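Fórum Bancada — Hardware — Recuperação de desktops corporativos
Tópico: Reaproveitar desktop de escritório como servidor de arquivos: memória, pasta térmica, fonte
Aberto em maio de 2022

ferro_velho_tec
Mensagens: 500

Estou montando um servidor de arquivos para uma oficina com seis estações. A base é um desktop corporativo de descarte, gabinete aberto e já limpo. Uso previsto: compartilhamento SMB, backup noturno e uma máquina virtual pequena com o Drokine, que é o sistema de ordens de serviço deles. Consumo medido na tomada, em repouso, com um SSD: 38 W.

Dúvidas:
1. Vale preencher todos os slots de memória ou fico com dois módulos maiores?
2. Troco a pasta térmica antes de colocar em operação contínua?
3. Mantenho a fonte original?

O manual de serviço recomenda popular os canais em pares, mas não diz nada sobre queda de frequência com a placa cheia. 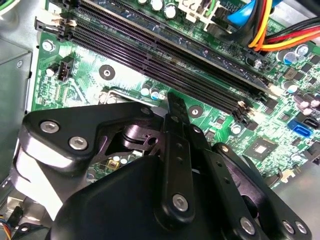
A memória que tenho em estoque é de lotes misturados, mesma capacidade nominal, tempos diferentes. O teste de memória passou em cada módulo separado. Não testei em conjunto.

paridade_impar
Mensagens: 1.206

Dois módulos iguais, um por canal, e pronto. Para SMB com seis clientes o gargalo será a rede gigabit, muito antes da memória. Misturar lotes funciona na maioria dos casos, mas o controlador nivela tudo pelo módulo mais lento e você ganha uma variável a mais na hora de diagnosticar travamento.

Outra coisa: passar no teste em separado não garante nada sobre o conjunto. Com mais módulos por canal a carga elétrica aumenta. Rode pelo menos uma noite inteira com a configuração definitiva.

nó_terra
Mensagens: 87

Discordo em parte. Se ele vai usar ZFS, memória sobrando vira cache de leitura e isso aparece no uso diário, principalmente em listagem de diretório grande. Eu preencheria tudo.

paridade_impar

Ele não falou em ZFS. E cache de leitura para planilha e PDF de oficina não muda nada que o usuário perceba.

ferro_velho_tec

O plano era ext4 com mdadm em espelho. Posso reconsiderar, mas prefiro um arranjo que outro técnico consiga montar sem me ligar.

Sobre a pasta térmica: a máquina veio de escritório com ar-condicionado. Antes da desmontagem, em carga, o processador estabilizava em 13 graus acima do que registro em modelos equivalentes com pasta nova, mesmo ambiente, mesmo dissipador.

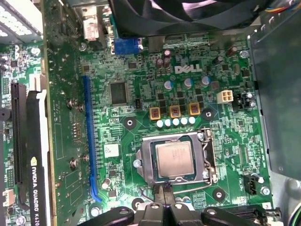

Tenho aqui um tubo de Bakska, aberto em outubro e guardado tampado na vertical. A consistência parece normal. A alternativa é pad de mudança de fase da Clasen, que nunca usei em soquete de desktop.

bancada_03
Mensagens: 2.411

Com essa diferença eu trocaria sem pensar muito. Procedimento:

Remover o resíduo com álcool isopropílico e pano sem fiapo, tanto do processador quanto da base do dissipador.
Aplicar uma quantidade pequena no centro.
Apertar os parafusos do dissipador em cruz, poucas voltas por vez.
Conferir se o cabo da ventoinha ficou longe das pás.

Pasta aberta em outubro e bem tampada ainda serve. Se o líquido estiver separando na ponta do tubo, descarte o primeiro trecho.

nó_terra

O pad da Clasen é melhor para operação contínua. Pasta comum migra para as bordas com o ciclo térmico — em servidor ligado direto isso aparece depois de um tempo.

bancada_03

Servidor ligado direto tem menos ciclo térmico do que desktop que liga e desliga todo dia. O argumento vale para o caso contrário. Não tenho nada contra o pad, só não vejo motivo para comprar se ele já tem a pasta.

nó_terra

Depende da carga. Backup noturno com compressão gera um ciclo diário considerável. Mas aceito que para esse processador a diferença seja pequena.

ferro_velho_tec

Fico com a pasta. Falta a fonte. A configuração final terá dois discos de 3,5 polegadas e o SSD de sistema, sem placa de vídeo. Cheguei a cotar uma Gape de 500 W, só que o conector da placa é proprietário e precisaria de adaptador.
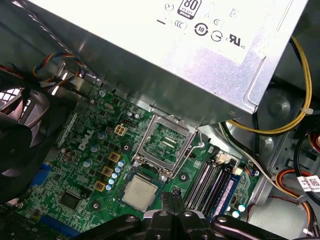
P: A fonte original dá conta de dois discos mecânicos partindo ao mesmo tempo?
R: Em geral dá, desde que a corrente de partida dos dois discos, somada ao resto do sistema, fique dentro do limite da linha de 12 V. Esse limite está na especificação da fonte, e a corrente de partida está na folha de dados de cada disco.

paridade_impar

Concordo com a resposta acima. Evite o adaptador: a maioria dos que abri tinha fio fino e crimpagem ruim. Cuidado também com derivação SATA de plástico injetado, prefira a de conector prensado.

ferro_velho_tec

Certo. Fonte original, dois módulos iguais, pasta Bakska. Vou rodar o teste de memória durante a noite e depois uma sincronização completa do espelho. Posto as temperaturas quando terminar.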